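Skincombe swap shop reopens in July, and it's bigger!

We're back! After 3 months of painting, hauling and way too much coffee, I'm so happy to say the Skincombe Swap Shop opens its doors again in July, at our new spot on Plirkdale Road.
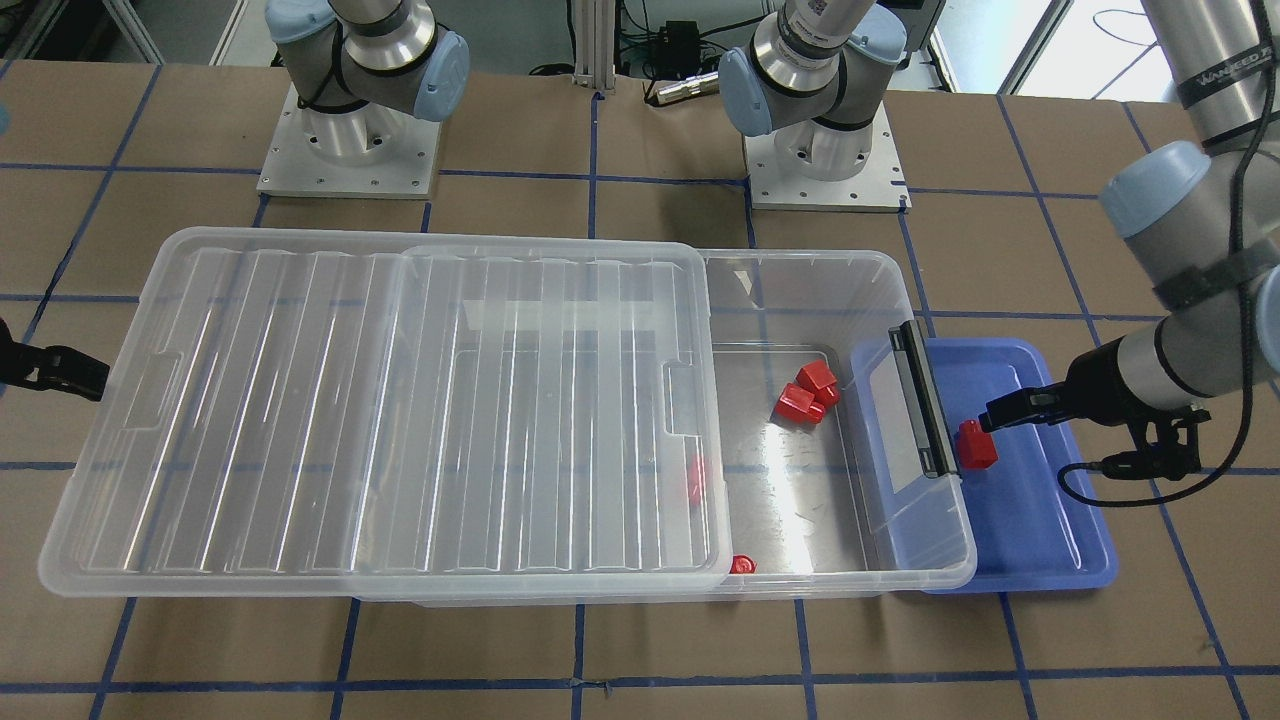 Last year you brought in more than 2000 items (so many board games!) and 273 families went home with something new to them. This time we've got a kids' book corner, a rack just for winter coats, and a repair table run with our friends at Kumarasinghe Hardware.

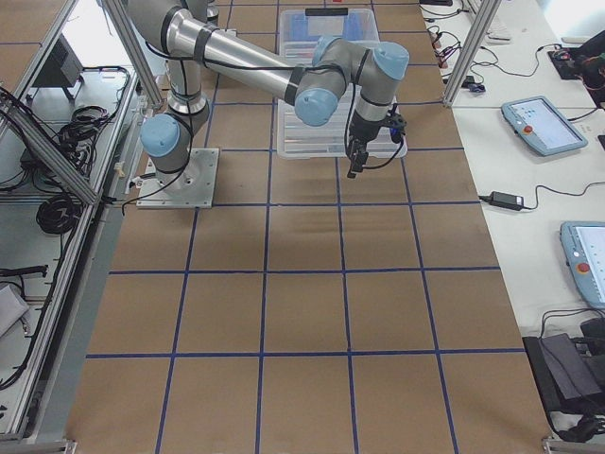
Doors open at 11 a.m. and it's free to get in. Bring clean stuff that works, take what you'll use, and please, no mattresses. Parking is behind the Florkberg Bakery, and they've promised cinnamon rolls for the early crowd.

Want to help set up or write about us? Call the shop or stop by, I'm there most mornings.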